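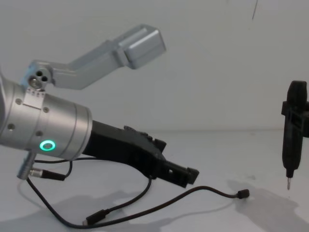
Robot arm with the green light on

How to check your mobile signal properly before you switch networks

Posted by Jolanta Kubiak, Jan 29, 2023

I've moved networks more times than I'd like to admit, and for years I did it the lazy way. I'd look at the price, look at the data allowance, type my postcode into the coverage map, see a nice block of colour over my house and sign up. Then I'd spend the next year taking calls in the garden.

The last time was with Corent, when we'd just moved to Birkley. Their map said "good indoors and outdoors". Outdoors, fair enough. Indoors I had one bar in the bathroom, if I stood on the side nearest the window. So before my next switch I did it properly, and it took me one weekend and hardly any money. This is how I went about it.

What you need

An unlocked phone (an old one in a drawer is fine, as long as it does 4G)
A pay as you go SIM for each network you're thinking about
A notebook, or the notes app on your other phone
A couple of free hours, once in the daytime and once in the evening

Step 1: Find out whose masts you'd really be using

Lots of the cheaper names don't own any masts. They rent space on somebody else's network, so two firms with very different adverts can give you exactly the same signal. I was all set to leave Corent for Sandhu until I found out that Sandhu runs on Corent's masts! I'd have saved a few pounds and still been out by the compost bin.

You'll usually find this in the help pages, under coverage or "about our network". If you can't, ask on their web chat and get them to put it in writing.

Step 2: Use the maps, but only to rule things out

Look up your home, your work, and wherever else you need a signal (for me that's my mum's and the train in between). If a map says there's no coverage, believe it and cross that network off. If it says coverage is good, treat that as a maybe. The maps are worked out by computer from where the masts are and how the land lies, and they don't know that you've got stone walls or foil-backed insulation in the loft.

Check 4G and 5G separately too, as some maps show them together by default and you have to untick a box.

Step 3: Get the SIMs and check the phone is unlocked

Free SIMs generally turn up in the post within a few days, but you may need to top up before data will work. I put £5 on the Plandport one and that was plenty. If your spare phone says "SIM not supported" or asks for a code, it's locked to its old network, so contact them and ask for it to be unlocked. If your phone takes an eSIM you can skip the post altogether - some networks do a short free trial that way.

Step 4: Walk round the house

Turn the wifi off. I forgot this the first time and was very impressed with Plandport until the penny dropped.

Now go into each room you use, wait a minute for the phone to settle, and run a speed test. Write down the room, the download speed, the upload speed and the time. My best on Plandport was 47 Mbps in the back bedroom, and the kitchen managed 5, which still did for a video call. Don't go by the bars, they aren't measured the same way on every phone.

Make a proper voice call in each room as well, and ask whoever's on the other end if you sound all right. Speed tests eat data, by the way. A quick connection can get through a few hundred MB in one go, so if your trial only comes with 500 MB, stick to the main rooms.

Step 5: Do it all again in the evening

Masts get busy when everyone's home. Mine dropped a fair bit after tea and then picked up again by bedtime. If evening is when you use your phone most, the evening numbers are the ones to go by.

Step 6: Ask about wifi calling

If a network is good everywhere except one stubborn room, wifi calling may sort it. Your calls go over your home broadband instead, and you can still ring 999 on it, though do register your address if they ask, and remember it won't work in a power cut if your router goes off. Not every cheap network offers it and not every handset is supported, so check both.

Step 7: Switch, and keep your number

Text PAC to 65075 from your current SIM and you'll get a code back with any leaving charges listed. It lasts 30 days. Give it to your new network and the number normally moves over the next working day. Don't cancel the old contract first or you could lose the number.

I went with Plandport on a rolling monthly plan, which runs until I tell them to stop, and I'll be looking at it again in April when the prices go up.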